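Search this site

We use cookies to remember your settings. Accept | Manage

5. Setting the welcome sign on its posts

This section covers the Adico neighborhood sign kit, two-post version. Finish the footings in Section 4 first. Have a second person on hand for steps 3 through 5.

1. Check that both posts are plumb and 58 inches apart, center to center.

2. Fit a lower bracket to each post, 41 inches above finished grade. Leave the bolts finger tight.

CAUTION: Do not hang the panel on concrete that is still curing. Wait at least 5 days, longer in January.

3. Lift the panel onto the lower brackets with the printed side toward oncoming traffic.

4. Fit the upper brackets and start all bolts by hand before using a wrench.

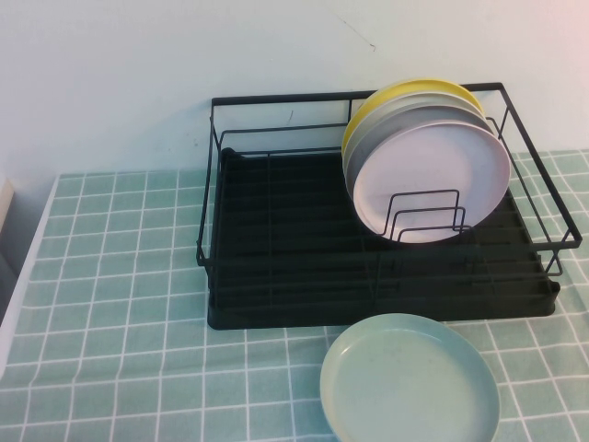

5. Level the panel, then tighten the lower bolts first and the upper bolts second. Stop when the washer sits flat – the panel face will dimple if you keep going.

6. Press the caps onto the post tops.

NOTE: On the Drandstead block the sidewalk slopes toward the curb. Measure bracket height from the high side and level across from there.

NOTE: Keep shrubs and other planting at least 9 inches clear of the posts. Holtar soil mix can go right up to the footing, but leave the top of the concrete showing.

Replacement bolts and caps are ordered through Nabil Hakim at the block association. Give him the kit number from the back of the panel.

Continue to Section 6, Planting bed and edging.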